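In defence of the badly stocked toy kitchen

Petronella Pillay

I have a theory that you can judge a grown-up by what they put in a child's toy kitchen. Mine, as a girl in Braminwood, had one saucepan and a lump of grey plasticine that served as every meal from porridge to Christmas dinner.

Toy food has come up in the world. There is salmon sushi now, striped orange and white and glossier than anything I have been sold at a fish counter.
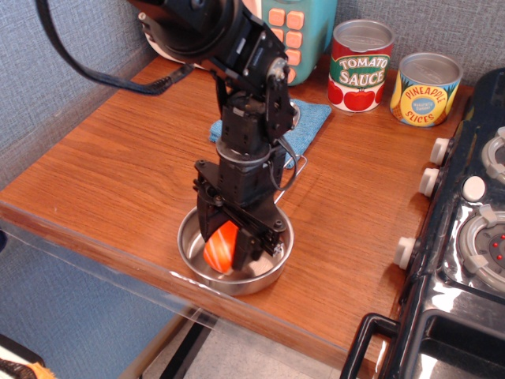
I have no quarrel with the salmon. What I object to is the matching set, the 300-piece hamper in which every carrot has its own slot and some poor adult has to put it back there at bedtime. A proper toy larder should be as muddled as a real one. Mine at home holds a tin of pineapple slices bought one December for a ham that was never cooked, and I'm fond of it.

Tomato sauce, pineapple slices, raw fish and one small pan: give that to a four-year-old and you will be served lunch. Give it to me and I'd ring for a curry.
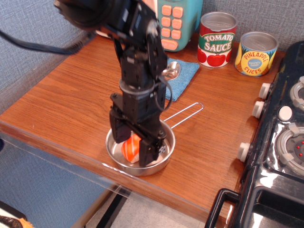

My niece once fried me a piece of sushi for so long that I finished the crossword. She charged me 1557 pounds for it, plus 3 for the spoon. I thought the spoon was a bit steep, but I paid up, and I have booked again for Christmas.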